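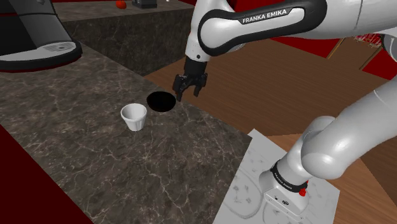
Open Day at the Valtbridge Robotics Lab: What We Saw and What We Tried

Student project report, April
By the Wasero project group

Print this page | E-mail this page

1. Why we went

Our project this term is called Wasero, and the question we picked was a simple one: how does a robot arm learn to do a small kitchen job, like moving a cup to a coffee machine? We had read plenty about it, but reading only got us so far. When the Valtbridge lab announced an open day with a simulation demo, all of us signed up the same evening.

The lab asked groups to send their questions ahead of time. We sent 31, which was probably too many (sorry!), and the staff grouped them under headings so the demonstrators could work through them during the day. Most of what follows comes from those answers and from the notes we took while watching.

2. The simulated kitchen

The first station was the one we liked best. The demo runs a Franka Emika arm in a computer-rendered kitchen, with a dark marble counter, a coffee machine in the corner and a small white cup to work with. The arm has a two-fingered gripper, and the base sits on the floor beside the counter, so it has to reach up and over to get at anything.

We had expected a gray grid with a few blocks on it. The kitchen is much nicer than that! There is wood grain in the floor and veins in the marble, and the arm throws shadows on the mat under its base. We asked if the looks mattered or were just for visitors. The demonstrator told us they matter a lot when the robot is learning from camera pictures. A program that has only seen plain gray surfaces can get badly confused by a patterned one, so the team changes textures and lighting between training runs.

There is also a round black hole in the counter, right next to the cup in the view we studied, and the fingers hang just over it. For a learner, the small distances are the whole problem. A person glances at a cup and picks it up. The program has to work out where the cup's side is and how wide to open the fingers, and it has to get the wrist at a useful angle before any of that helps.

3. Driving the arm ourselves

After the talk we were allowed to drive. The control program is called Pernov, and it runs on an ordinary desktop computer with a handheld controller. One stick moves the gripper forward, back and sideways, the other moves it up and down and turns the wrist. A trigger closes the fingers.

It is hard. All of us made the same mistake at first, which was steering as if we were sitting where the robot is. The view on the screen is from a different side, so left and right don't match what your hands want to do. One of us knocked the cup over before even getting close to it. Another came down too low and pushed the fingertips into the counter, and the program stopped the run with a warning. In the simulator you just press reset and start again, and by then we could see why people like practicing there.

Each try had a time limit of 40 seconds. Altogether our group made 46 tries at lifting the cup and setting it down upright in a marked spot. We wrote down how each one ended:

Cup knocked over or pushed away: 19
Time ran out: 14
Cup lifted but dropped: 8
Cup set down upright: 5

Five good ones doesn't sound like much, but four of those came in the last part of our session, so we were getting better. The thing that helped most was stopping above the cup and lining up the wrist before going down. The demonstrator called this a "pre-grasp" and said that beginners nearly always skip it. We certainly did.

4. Watching the trained program

Then we gave up the controller and watched the program do the same job. It had been trained on recorded tries by people, good ones and clumsy ones, with the good ones marked. It moved more slowly than we had guessed, with tiny corrections near the cup. We saw it miss 2 times, both when the cup started close to the edge of the counter. The demonstrator said the recordings don't have many cups in that area, so the program has little to go on there.

This was our favorite moment of the visit, because it answered a question we had been arguing over for weeks. Some of us thought a program like this "knows" what a cup is. It seems to be much more tied to what it has been shown. We changed a whole section of our draft on the bus home.

5. From the screen to the real thing

The last talk was about moving a trained program to a real arm. The speaker came from Akbulut, a small firm that works with the lab. Real cups slip and real tables wobble a little, and a real camera can be bumped out of place. The firm starts every new program at low speed, with a person standing by the stop button.

We asked how much of the training carries over. The answer was "some, and you never know which part until you try," which got a laugh from the room. We wrote it on the front of our project folder.

6. What we will do next

We want to repeat our cup test at school with a free simulator, using the same time limit and the same four results. We also want to compare two groups of beginners, one told to stop above the cup first and one told nothing. Our guess is that the first group will do better, but we should have more tries this time and mix up the starting places of the cup. At the open day we mostly left it where the reset put it.

Many thanks to the lab for having us and for letting us stay past closing to finish our last few tries.

Contact: Wasero project group, care of the school office | Copyright Wasero project group | Back to top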